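I have fallen headfirst into buckles. It started in September with a backpack strap that gave up on me at the worst possible moment (halfway up the stairs, arms full), and now I own a drawer of the things and I'm not even a little sorry!

The classic side-release buckle is such a clever bit of plastic. Two springy prongs squeeze in, slide past the shoulders of the other half and pop outward with that lovely click. You've probably done it thousands of times without looking. I hadn't looked either, until Domingo Farías sat me down with a bag of 200 from Chiriac and had me sort them by strap width. I was supposed to stay for coffee. I left at 8 in the evening.

A few things I've picked up since then:

- Measure the strap, not the buckle. The outside of a buckle is always wider than the webbing it takes, and I've ordered the wrong size twice.
- Thread the adjustable side from underneath, over the bar and back down. If it slips when you tug it, you've gone the wrong way around.
- Fold the strap end over twice and stitch it. Melting alone leaves a scratchy edge that catches on sweaters.
- Replace both halves together. A Sirton prong will go into an Inon socket, but mine rattled and let go under a full bag.

I love how they look on a plain white surface, too. Something that small and black really stands out, and you can see the shape of the prongs and the slot where the webbing goes.
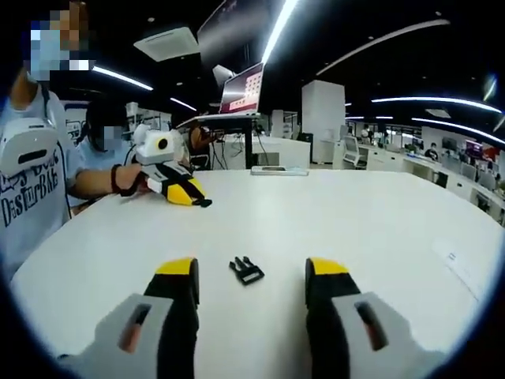
*Small black buckle, prongs to the left, slotted end to the right.*

Tincuța Costache has asked me to fix the chest strap on her old Ultlow pack next. The original clip is an odd curved one and I haven't found a match yet, so I may sew on a new strap and start fresh - dark green webbing, if I can get it. If you have a source for the curved kind, please leave it in the comments!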